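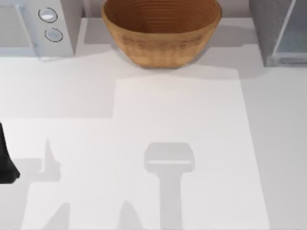 Ticket: left arm drifts during remote demonstrations, simulated kitchen
Opened by: Anju Solanki
Assigned to: Darcy Maihi
Component: Lunde teleop bridge, Skirkmont kitchen set
Status: closed, fix merged
3 watching · 11 comments

Reported fault
When an operator drives both arms from the leader handles, the left arm keeps moving for a short time after its handle is held still. The right arm stops when told. The recorded commands agree with the handle, so the saved demonstration says one thing and the arm does another. Policies trained on these episodes overshoot on the left side only. First noticed in October, after the bridge was updated on the operator desk.

To reproduce
1. Load the kitchen set with both arms at the start pose.
2. Connect the leader handles and clear the clutch.
3. Move the left handle steadily towards the middle of the counter, then hold.
4. Compare commanded and measured joint positions in the log.

Expected: measured position settles with the command.
Seen: the left arm trails by around 700 ms. The lag is longer if the wrist camera views are open.

Solanki, first comment
Same result with a second pair of handles, so I have ruled out the hardware. Swapping the USB ports makes no difference. Swapping the arm names in the config moves the fault to the right arm, which points at the bridge.

Maihi
Please attach a view from the close camera as well as the log. I want to check that the block physics is not adding load. Set the recorder to write every step. 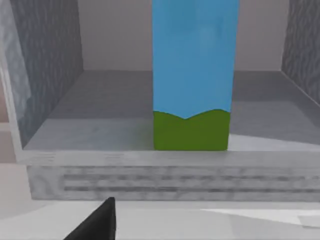
Close view: two-colour block upright in the open box, one gripper finger at lower left.

Maihi
Thanks. I replayed the log with the block removed and the lag is unchanged. Contact is not the cause. Looking at the message queue next.

Wihongi
Queue depth on the left channel is 20. On the right it is 2. The left value comes from an old Cledus profile that was meant for playback, where a deep queue does no harm. Under live control each stale command is carried out in order before the newest one is read.

Maihi
Confirmed. The profile is loaded by name and the left arm still has the playback name. Patch is in build 1880 – it sets the depth to 2 for any channel under live control and logs a warning if a profile asks for more.

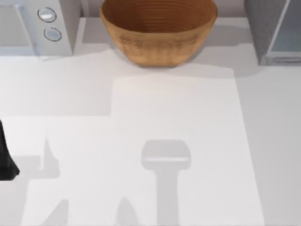 The patch needs a check that does not rely on the joint log, as both ends of that log pass through the bridge. I used the overhead view with shadows left on. Most of each arm is out of view there, with only the tip of the left gripper showing at the edge, but the spiked shadow beside it gives a usable edge to track against the white counter. The T-shaped shadow lower down served for the other arm. With the handles held, I compared both edges over consecutive overhead images and found no movement past the stop on either side.

Solanki
Retested on the operator desk with the camera views open. Left and right now stop together. The old episodes are still wrong and should not be used for training. I have tagged them in the Brikine store – please do not remove the tag until they have been recorded again.

Lowther
Can the old ones be corrected by shifting the left commands?

Maihi
No. The delay varies with the load on the desk, so a fixed shift will leave errors in both directions. Record them again.

Closed by Darcy Maihi. Follow-up ticket raised for the profile names.
4 people found this helpful · 2 shares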